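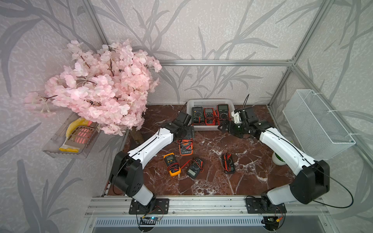
Sovberg Sessions: Questions People Ask Us

Last updated 2019-08-28

Hello, and welcome! This page is for anyone who has signed up to drive the arms at the Gurngate workshop, or is thinking it over, or has a family member who came home talking about multimeters and would like to know what on earth they meant. I've tried to put the questions in the order people tend to ask them. If yours is missing, write to me and I'll add it.
– Imani Pettigrew, session lead

What is Sovberg?

Sovberg is our name for a long collection of recorded demonstrations. A person steers a pair of robot arms through an ordinary tidying job, we record the whole thing, and then we do it again, and again, with the objects in different places. The recordings go to the learning side of the house (that's the Kowalczyk group, upstairs), where they train a program to do the same job by itself. It learns from what you did with the arms, so your part matters a great deal.

What will I be doing?

At the moment the job is packing multimeters into a white slotted basket. The meters start out lying on the floor of the workspace with their test leads coiled or wrapped up, and you pick them up and stand them in the basket side by side. It sounds like five minutes' work, and with your own hands it would be less than that. With two grippers it's a different sport, and most people find it oddly absorbing once they settle in.

Do I need to know anything about robots? Or about electronics?

No to both. You don't need to know what a multimeter measures, though we're happy to bore you about it over coffee. Some of our steadiest drivers came from sewing, cake decorating and van driving. If you can be patient with your hands, you'll do well here.

How long is a session, and how many runs will I make?

Sessions last 70 minutes with a proper break in the middle. We plan for 25 runs, and please treat that as a plan. Some days the leads are friendly and you'll sail past it, and some days one stubborn coil eats a quarter of your morning. We would much prefer 15 careful runs to a rushed full set.

Which arm should I use?

Whichever one is closer, as a starting point. The left arm takes meters on the left side, the right arm takes those on the right, and when something lands in the middle you can choose. What we do ask is that you make up your mind before you start moving. A run where both arms set off for the same meter and then both back away is hard to learn from, and it makes everyone in the room tense up a bit too.

Keep the arm you aren't using still and out of the way. If it's holding the basket steady, that counts as using it, and it's a perfectly good thing to do.

What about the test leads?

Ah, the leads. They're the reason we picked this job in the first place! A meter body is a nice solid block and quite easy to grip. The leads are floppy, they snag on each other, and they never lie the same way twice. A few pointers that have served people well:

Grip the body of the meter and leave the leads alone if they'll come along by themselves.
Lift straight up a little way and pause, so that you can see whether anything is trailing.
If a lead has caught on another meter, put the first one back down gently and free it with the other arm.
Leads bunched up at the bottom of the basket are fine. You don't have to make it pretty.

Why are the meters different colors and sizes?

If we only ever showed the program a red meter, we could hardly complain when it got stuck on a yellow one. So we mix them: orange, yellow, gray, black, red and black together, some tall, some squat. Please don't always begin with your favorite (everybody has one). Go for the bright ones first on one run and the dark ones first on the next.

Do I place the meters myself between runs?

Yes, but only when the arms are parked and the session lead has said "hands in." Lay them out face up, vary the angles, and leave enough floor between them for a gripper to get down on either side. You can wind the leads around the body on one meter and let them trail on another. We also record runs that begin with the basket already partly filled, so the lead may ask you to leave a few meters standing in it.

I dropped one. Did I ruin the run?

Not at all! Keep going. Pick it up again if it landed where you can reach it, and finish the job as you normally would. Those recoveries are some of the most useful examples we have. The program will drop things too, and it needs to have watched somebody deal with it calmly.

The runs we throw out are a much shorter list: a recording that stopped early, a hand in the workspace while the arms were live, or a meter that slid somewhere neither arm could get to. Press the red key on your desk, say what went wrong in a few words, and we'll mark it.

Should I go faster as I get better?

You'll speed up whether you try to or not, and that's fine. Please don't race, though. The floor is glossy and a meter nudged at speed will skate. A smooth, middling pace all the way through is what the Kowalczyk people keep asking for.

How many demonstrations do you have so far?

As of this update there are 641 accepted runs of the meter job. I'd love to tell you how many we need, but we find that out by training, trying the result, and seeing where it gets muddled. The next training round is set for September.

Is my name or my face in the recordings?

The cameras point at the workspace, and each run is filed under a driver number. We keep the number so that we can balance things out and not end up with a program that has learned only one person's habits. If you'd like your runs taken out later, ask me and I'll do it.

What is Trarix, and do I need an account?

Trarix is the booking and playback tool. You'll need an account to reserve a slot, and it also lets you watch your own runs afterward, which I warmly recommend – you'll spot things about your wrist movements that you never felt at the time. Set it up at home if you can, as the sign-up form is slow on our network.

Can I bring someone along to watch?

You may, one guest per session, and they're welcome to the chair by the door. Do let me know the day before so there's a badge waiting.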